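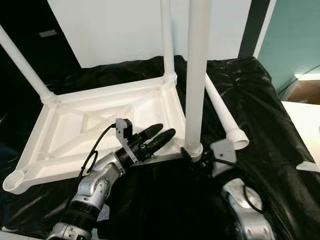

White plastic stool, upside down, three legs fitted.

Dotavis Archive Reader, desktop edition
Reviewed 2020-09-25

Dotavis is a search tool for declassified intelligence files. I used it from June onwards on a set of 375 cables covering the Skernerness listening station and its closure. The files came as scanned PDFs, many of them third-generation photocopies.

Import is slow but steady. Text recognition coped with typed pages and failed on most handwritten margin notes, which matters in this field, as the margins often show who disagreed with whom. Redactions are handled well: each blacked-out passage is logged with its length and the exemption code printed beside it, and the log can be exported as a spreadsheet.

Cryptonym matching is the main selling point. It linked 131 cables to one source, VOLURHOLM, including several where the name was misspelt by the sending station. It also merged two separate case officers who shared a pseudonym — a bad error, and one that has to be undone by hand, cable by cable.

The timeline view sorts by date of receipt. I would prefer date of sending, and there is no setting for it. The Ó Briain viewer has one and costs less, but stops at 200 documents per project.

Version 2 is stable on an older laptop. Recommended for typed material, with the merge function switched off.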